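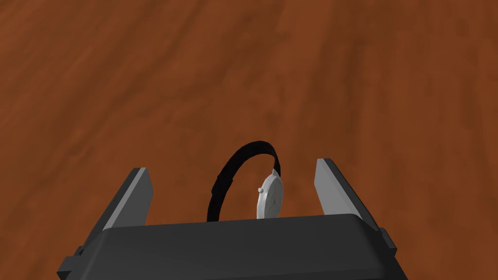 ## Domestic manipulation by robots

Domestic manipulation is the handling of household objects by automated machines. Simple grasping is well established, but the completion of whole chores in ordinary homes remains unsolved. Much of the work is carried out in simulation, where a gripper may be presented with an item as small as a wristwatch.

### Storage and shelving

Narrow gaps between shelves and cabinets limit the approach of a two-fingered hand. The Larnavley trials, directed by Vija Mägi, covered 12 chores and 3849 attempts. Tidying small items scored lowest.

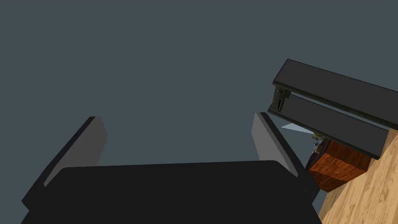

*Open gripper near a drawer cabinet and overhead shelf, computer rendering.*

### Larger objects

Lamps and chairs are awkward to lift and easily strike nearby furniture. The Keta controller, introduced in June, completed almost 40 percent of such tasks at Zarnov.

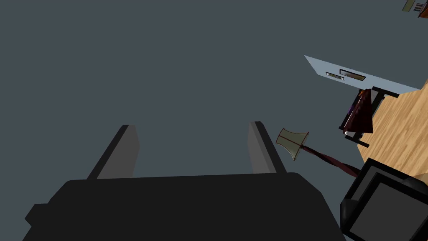

*Simulated room with a floor lamp on its side, right of the gripper.*

### See also

- Mulder grasp scale
- Shop-floor automation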